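Can a member of another denomination be a godparent at a Catholic baptism?

Asked by Yasaman Sharifi
10/15/23
Tags: baptism, canon law, sponsors, ecumenism

Our daughter is to be baptized in a Latin-rite parish in Hendeldale. My husband and I are both Catholic. We would like two people to stand for her: my cousin, who is 24, Catholic and confirmed, and a close friend who was baptized and raised Methodist. The parish form has two lines marked "godparent" and one marked "Christian witness" with no explanation. The office is open only in the mornings and I have not reached anyone yet.

Questions:
1. Can the Methodist friend be entered as a godparent?
2. If not, what is the difference in the rite itself and in the register?
3. Does anything change if the friend is Orthodox? We have a second person in mind who is.

2 people found this question useful

3 answers

Noel Panganiban
Accepted answer

The governing text is canon 874 of the 1983 Code. Paragraph 1 lists the requirements for a sponsor: designated by the parents or whoever takes their place, at least 16 years old unless an exception is made, Catholic, confirmed, has received the Eucharist, leads a life in keeping with the role, is not under a canonical penalty, and is not the father or mother of the child. Your cousin appears to qualify on the points you give.

Paragraph 2 covers your friend. A baptized person who belongs to a non-Catholic ecclesial community may take part only together with a Catholic sponsor, and only as a witness of the baptism. So the answer to question 1 is no, and the friend's name goes on the third line of your form.
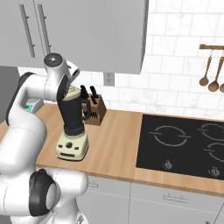

On question 2, the witness normally stands with the family at the font. What the witness says or does during the rite varies by parish, so ask the celebrant before the rehearsal. In the register the Catholic is entered as sponsor and the other person as witness. Canon 873 allows one sponsor, male or female, or one of each, so your cousin alone is sufficient. You do not have to find a second Catholic to fill the other line.

On question 3, yes, it changes. The Ecumenical Directory of 1993, no. 98, permits an Eastern Orthodox Christian to act as godparent together with a Catholic godparent, for a just reason, provided the Catholic education of the child is assured and the person is suitable. The term used there is godparent. Canon 874 does not spell this out, and some parish offices are unaware of it. Bring the paragraph number.

Comment from Yasaman Sharifi: Thank you. The priest confirmed the point on the Methodist witness by email. He is checking on the Orthodox case with the chancery.

Comment from Pouran Moradi: The permission in no. 98 is for an Orthodox person alongside a Catholic one. It does not let an Orthodox godparent stand alone.

Lwazi Lekota

Check whether your diocese asks for a sponsor certificate. Ours does. My brother had to get one from his own parish, and it took 36 days because he had moved and was not registered anywhere. He nearly missed the baptism in May. The witness was asked for proof of baptism only, and a photocopy was accepted.

Ehsan Zarei

At our church they let anyone stand up there. I think it is mostly up to the priest. My wife's sister is Lutheran and she held the candle and signed something afterward. I would just put both names down and see if they object.

Comment from Noel Panganiban: The signature was probably as a witness. Please do not enter a non-Catholic on a godparent line without telling the office. Correcting a sacramental register later is slow.

Comment from Ehsan Zarei: Could be. I did not look at the book.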